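Minutes of the Summer General Meeting
Holub Household Machines Discussion Circle
Held 2021-08-23, upstairs at the Pivari reading room

Present: the chair, the secretary, the program organizer and most of the regular members, with a few newcomers who were made very welcome and were given the good chairs by the window. Apologies were received from the two members who usually bring the projector, so we did without the projector until the library desk kindly lent us theirs.

1. Minutes of the April meeting

The April minutes were read and accepted after one correction. The secretary had written that the group "agreed" dishwashers count as robots. The group had agreed only to stop arguing over it for the evening, and the wording has been changed to say so. The secretary apologizes to those who felt strongly.

2. Money and membership

The mailing list stands at 148 names, which pleased everyone, and there was a short and friendly discussion of how many of those names ever open the mail. The chair reported that the room fee at Pivari will stay at $200 for the coming season. A member asked whether we might meet at somebody's house instead and save the fee altogether. The idea was liked in principle, but those with large enough living rooms went rather quiet, and the matter was left there.

3. Report on the visit to Nernik

Eleven members went on the outing to the Nernik packing hall in the spring, and the program organizer gave a lovely long report, of which this is only the short form. Nernik packs mail-order housewares, and a good deal of the lifting and carrying is done by machine. Totes come down on a conveyor, an arm with suction cups takes out the boxed goods, and a scale at the end catches most of the mistakes. The shift lead told our party that the line handles 3000 boxed items on a normal day and that the arm is very happy with anything flat, stiff and square.

Anything soft goes to the people at the side tables. Oven mitts, bath mats, tablecloths and bagged slippers are all still picked and packed by hand. Our members watched the arm try a bagged bath mat three times before a worker came over and did it for him (the minutes should say "for it," but the organizer said "for him" throughout and by the end so did everybody else).

Several members remarked that they had expected to feel either alarmed or dazzled and had mostly come away wanting to know more about the side tables. It was suggested that a second visit be spent entirely there, if Nernik will have us.

4. The Oltuneo floor machine, continued

The member who has had an Oltuneo robot vacuum on trial since April gave her second report. She is fond of it. It does the hallway and the kitchen every morning and has learned, or at any rate has been told through its settings, to keep away from the dog's bowl. It does not manage the fringe on the front room rug, and she has taken to folding the fringe under before she goes to bed. One member wished it recorded that folding the fringe under is a chore, and that it did not exist before the machine came. The owner wished it recorded that it takes her a minute, and that sweeping the kitchen used to take a good deal longer. Both points are hereby recorded.

There followed some talk of price. The figure of $3000 was mentioned as what one member would gladly pay for a machine that could put away laundry, including the socks. Another said she would pay it for the socks alone.

5. Main discussion: can a machine do the small chores yet?

The organizer introduced the topic by asking us to leave out floors, dishes and lawns, where machines have already made a fair start, and to think about the fiddly jobs that get done on a step or a kitchen floor when somebody finally has a free hour. Shoe cleaning was chosen to talk through, partly for the reason that everyone present had done it and had an opinion on how.

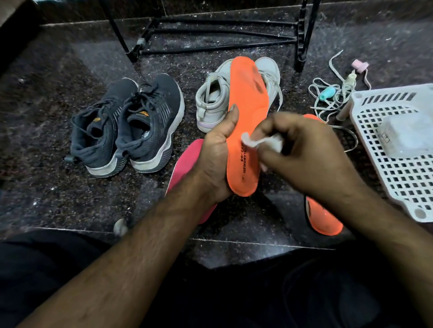
Fig. 1. Wiping a removed insole by hand, with sneakers, laces and other insoles on the floor (item 5).

The members who know something of the machine side were asked to say where the trouble would start. Their view was that the wiping itself is not hopeless. An insole bends when it is pressed, so one hand has to hold it firmly from behind while the other rubs, and the two hands have to agree on how hard to push. A machine could perhaps be set up to do that with one kind of insole, held in a clamp made for it. Judging which smudge is dirt that will come away and which is simply wear was thought to be a good deal harder, and one or two of us confessed we cannot do it either.

Laces were the next subject and took up most of the half hour. A heap of loose laces was held to be about the worst thing one can put in front of a robot, having no shape of its own and any number of ends. Threading them back through the eyelets was thought to be further off still. A retired shop worker among us said that in her day new staff took a week to lace display shoes neatly, and she did not see why a machine should be let off sooner.

Another member spoke up for the other side, very good-humoredly. He said that we keep asking for one machine that does the job the way we do it, on the floor and with a cloth, and that a shop might manage nicely with a washing cabinet and a person to load it. The chair thought this a fair point for a shoe repair counter and a poor one for her own back step, which has no room for a cabinet.

A show of hands was taken on whether a household machine will clean a pair of sneakers from start to finish, laces included, within ten years. The room was split, with several members putting up a hand for both, and the chair declined to call a result.

6. Other business

The library desk asks that chairs be stacked no more than four high. The umbrella left after the April meeting is still in the cupboard.

Members with a chore they would like discussed next time should send it to the secretary. Fitted sheets have already been proposed twice.

The meeting closed with tea.

Last updated by the secretary after corrections from members.
Contact the secretary | © Holub Household Machines Discussion Circle | Back to top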